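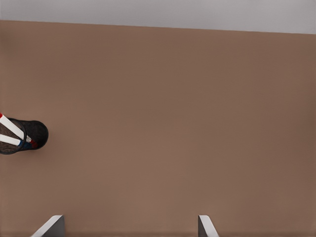

Gripper view in simulation, with the pen holder task loaded.

About Junden

Junden writes planning and control software for two-armed robots. Georges Hakim and Parviz Hosseinzadeh started the company to sell one tool, a motion planner called Tuno. It is still the product most customers come to us for.

Tuno takes a goal for each arm and works out paths that keep the arms clear of each other, the table and whatever is standing on it. Mastoson, our second product, is the simulator we test it in. The two share one set of robot models, so a joint limit changed in one place changes in both.

Our task library has 174 tabletop tasks. Most are small jobs such as sorting, stacking, handing a part across, or putting markers in a cup. Every new build of Tuno runs through the full library overnight, and more than 800 failed runs are kept on file so we can replay them when we change the code.

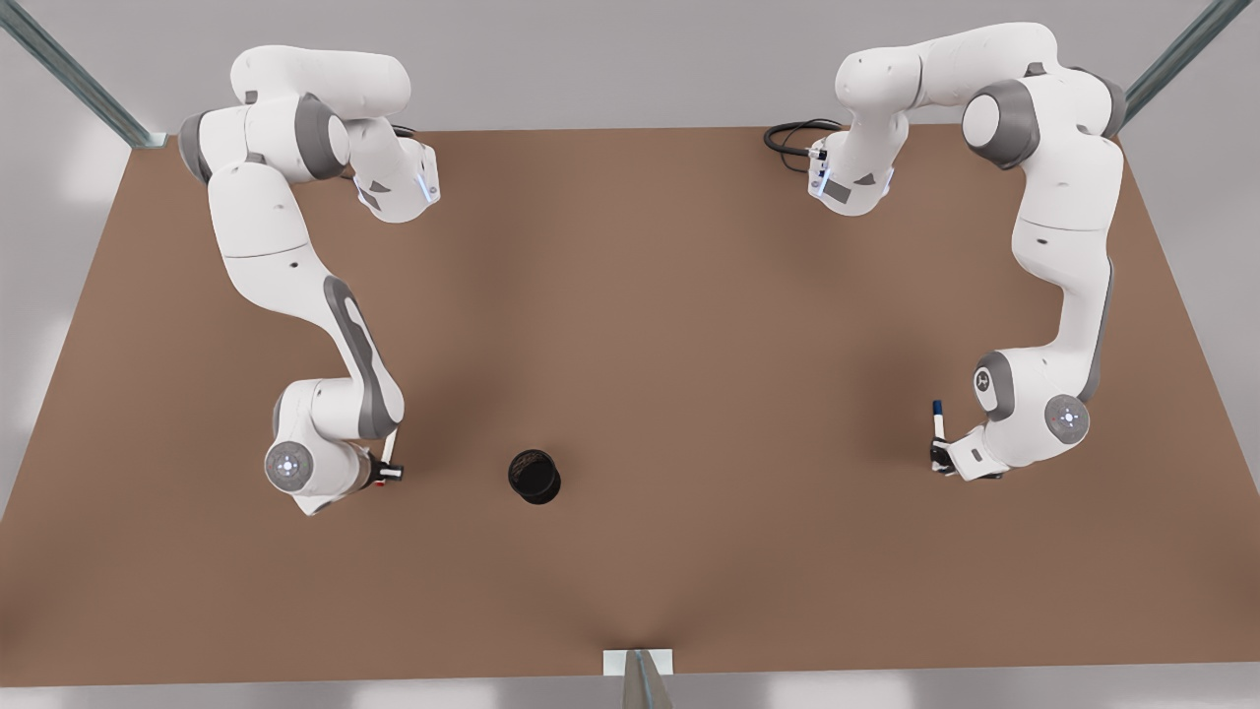
Two-arm marker task in simulation. The left gripper has the marker.

We are 20 people. Parviz leads planning and control. Georges looks after perception and the customer side. A team of 4 handles tooling, including the log viewer and the installers.

Our office is on the second floor of the Hashemi building. Visitors should use the side entrance and ring for Junden. We take on interns each September, and applications go through the Jobs page. For support, please include your Tuno version number and the log from the failed run.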